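How to Regrout a Tiled Wall

Monday, May 5, 2025 | By the Trerkard workshop desk
Print this page | E-mail this page

This procedure covers cement grout on interior walls with joints up to 1/8 inch. Wider joints take sanded grout and a different float. It doesn't cover epoxy, which has its own cleanup schedule.

Removing the old grout

Cut the joints to two thirds of the tile depth. A hand saw is slow but rarely chips an edge. With an oscillating tool, use a carbide blade, run it at low speed and stay in the middle of the joint. Do the vertical joints first, top to bottom, then the horizontals. Take down anything hanging on the wall before cutting; grout dust gets behind frames and scratches when wiped. 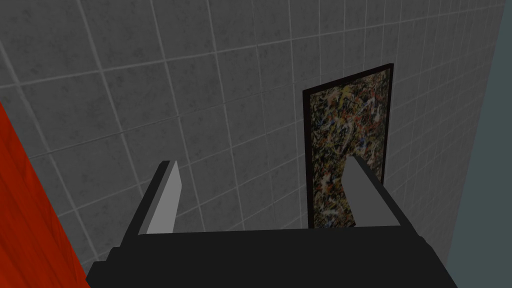

A reader in Orport writes that two thirds is more than most walls need, and that half depth has held on a kitchen wall since February. Half depth will hold where the old grout is sound. If the saw brings out powder or the joint sounds hollow, go deeper.

Vacuum the joints with a brush nozzle, then wipe with a damp sponge. Leave the wall open for 12 hours. Joints over a past leak need 36.

Mixing

Put the water in the bucket first and add powder to it. Mix to the consistency of peanut butter, let it stand for 10 minutes, and mix again without adding water. Extra water at this stage weakens the grout and lightens the color in patches. Mix only what can be placed in half an hour.
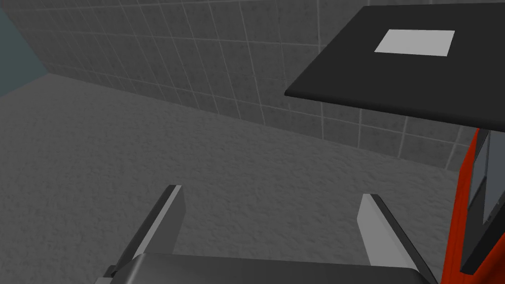

Colored grout should come from a single batch. Check the lot number on every bag, and if they differ, blend the dry powder before starting.

Placing

Hold a rubber float at a low angle and press the grout into the joints on the diagonal. Go over each area twice from opposite directions. Then stand the float nearly upright and strip off the excess, again on the diagonal, so the edge doesn't drop into a joint and drag it out.

Wait 15 minutes before the first wash. Use a well-wrung sponge, one pass per side, and rinse it often. Standing water on the face of the tile means the sponge is too wet.
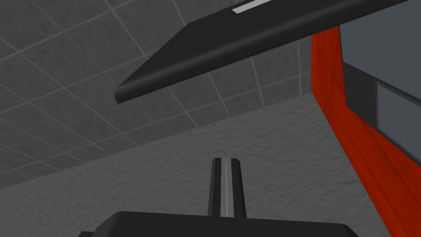
Inside corners, and the line where the wall meets a tub, counter or floor, are left empty and filled with silicone in a matching color. Grout cracks in these places.

Curing

Buff off the haze with a dry cloth once the joints are firm. Keep the wall dry for three days. Apply sealer only after the cure time printed on the bag, in two thin coats, wiping the tile face between them.

This site uses cookies. By continuing to browse you accept our cookie policy.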